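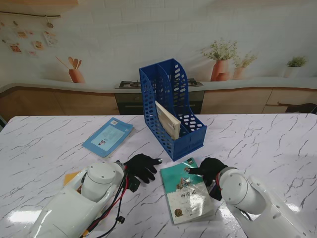 Archivar libros en un revistero de plástico: notas de un sábado

Categoría: Casa y orden > Papel y libros
Imprimir | Enviar por correo electrónico

2020-04-04

1/ Abro hilo sobre revisteros. El azul de plástico tiene dos compartimentos, paredes perforadas con ranuras redondeadas y un respaldo alto y curvo. En el de la izquierda ya hay un libro de color crema, inclinado en diagonal. Quedan por colocar los de la mesa, entre ellos el 西游记 (Viaje al Oeste) en rústica.

2/ La inclinación del libro crema es el primer asunto. Un libro apoyado en diagonal carga el peso del bloque sobre una arista inferior y sobre el punto de contacto superior. En tapa dura, con el tiempo, se abre la bisagra. En rústica se curva el lomo y ya no vuelve.

3/ Corrección: llenar el compartimento hasta que el ángulo desaparezca, o calzar con un cartón rígido cortado a la altura del libro. Yo corto el cartón con 2 cm menos de altura para que no asome.

4/ Orden de carga. Primero los volúmenes más altos, contra el respaldo. Los bajos delante. Lomo hacia fuera si se consultan a menudo; lomo hacia abajo solo en cuadernos grapados.

5/ El revistero está calculado para revistas, es decir, para papel flexible y poco fondo. Un libro en rústica de 200 páginas entra sin problema. Con tomos gruesos, un compartimento admite uno y el hueco sobrante no sirve para otro. Conviene medir el lomo antes y no forzar.

6/ Ranuras: ventilan, y en una cocina eso importa. También dejan pasar polvo y grasa en suspensión. Distancia mínima a la placa, la que permita el mueble. Yo no pondría papel en la misma encimera donde se fríe.

7/ Me pregunta Ditte Ragnarsson si no es mejor una balda. Sí, para una colección. Para los libros que están en uso y se mueven de habitación, el revistero se coge con una mano y se lleva entero. Son dos funciones distintas.

8/ Comparativa breve, por si alguien está comprando. El Sondum de dos cuerpos tiene la base lisa y resbala en superficies pulidas. El Grirnosik lleva topes de goma, pero las ranuras tienen rebaba y rozan las cubiertas. Los dos flexan por el frente cuando se cargan del todo.

9/ La rebaba se quita con lija de agua, en seco, dos pasadas por ranura, y luego un paño. Veinte minutos para la pieza completa. Hacerlo antes de meter nada, el polvo de plástico se queda en los cortes del papel.

10/ Para la base que resbala: cuatro puntos de silicona transparente, uno por esquina, y dejar curar una noche boca arriba. Sobre mesa de acabado mármol se nota mucho la diferencia.

11/ Pegatinas de código de barras. El libro azul claro lleva una cerca de la esquina superior. Si es de biblioteca, no se toca. Si es de tienda y la cubierta está plastificada, calor suave y tirar en ángulo bajo, despacio. Sobre cartulina sin plastificar la dejo donde está, casi siempre arranca tinta.

12/ Sobre las cubiertas en rústica: antes de archivar, el libro plano sobre la mesa y la palma sobre la tapa, sin doblar. Si la esquina se levanta, una noche bajo peso. Después al revistero. Un libro que entra combado empuja al vecino.

13/ Clasificación. Kelly Paiva ordena por idioma y yo por frecuencia de uso. Con dos compartimentos me funciona lo siguiente: izquierda, lectura en curso; derecha, pendientes de devolver o prestar. El Viaje al Oeste va a la izquierda y ahí seguirá bastante tiempo.

14/ Etiquetas: el plástico perforado agarra mal el adhesivo, hay poca superficie continua. Uso una tira de cartulina pasada por dos ranuras y doblada por dentro. La rotuladora Davora da una cinta demasiado estrecha para esto. A mano se lee mejor.

15/ Limpieza. Vaciar, agua templada, jabón neutro, cepillo de dientes para las ranuras. Secado completo antes de recargar, incluidas las aristas interiores. Una gota retenida en una ranura basta para ondular el corte de un libro.

16/ Sustitución: cuando el frente cede y no recupera la vertical, se acabó. El Buckley anterior me duró hasta junio del año pasado con carga diaria. Se rajó por la unión de la base con el tabique central, que es donde rajan todos los de dos cuerpos.

17/ Pendiente: medir la flexión con los dos lados llenos y comparar con uno solo. Si alguien tiene el Sondum con separador metálico, que me diga el grosor del tabique.

Imprimir | Enviar por correo electrónico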